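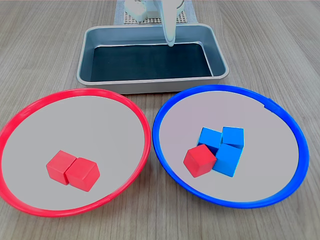
No. 51

Filed under: Gear / Running / Race Notes

Signed up for the Tusstead trail half back in February and I'm finally writing down how it went. Splitting this into a few posts.

I'd only done road races before this. The longest was a 10K. My training plan was three runs a week plus one easy bike ride, and I missed the bike ride more often than I did it.

Shoes first, because people asked. I wore the Josum trail pair I bought used from a woman in my running club. They had 75 miles on them when I got them. The lugs were still good. I put in new laces and that was it.

They fit a little wide in the heel. I fixed that with the extra eyelet at the top. No blisters on race day, one black toenail the week after.

The pack was a Yuan vest, size small. Two soft flasks in front, room in back for a jacket and a phone. It bounced when the flasks were full and stopped once I had drunk half of one.

If you try one on in a store, ask them to fill the flasks. Mine felt perfect empty.

The course is out and back, with a loop at the far end around the reservoir. Parking is in the hayfield across from the church. Get there early. The line for the bathrooms was longer than the line for bibs.

Over 500 people started, between the half and the 10K. The first stretch is gravel road, so it spreads out before the single track. I started near the back and still got stuck behind a walking group on the first hill.

That hill is the worst of it. I walked most of it and so did everyone near me. The second one looks bigger on the elevation chart but has switchbacks.

Aid stations had water, orange slices, pretzels and flat cola. No gels, so bring your own. I took one at mile 4 and one at mile 9 and should have had a third.

Went down once on a wet root past the reservoir. Scraped palm, muddy knee. A guy behind me stopped to check and then passed me for good.

I wanted to run the last mile without stopping and didn't quite. There's a short set of wooden steps up to the finish field and my calves cramped on them.

Next up is Tronavberg, the short course. It has less climbing but more rocks. I'm keeping the shoes and looking at a different vest. If anyone has run it, tell me if poles are worth carrying.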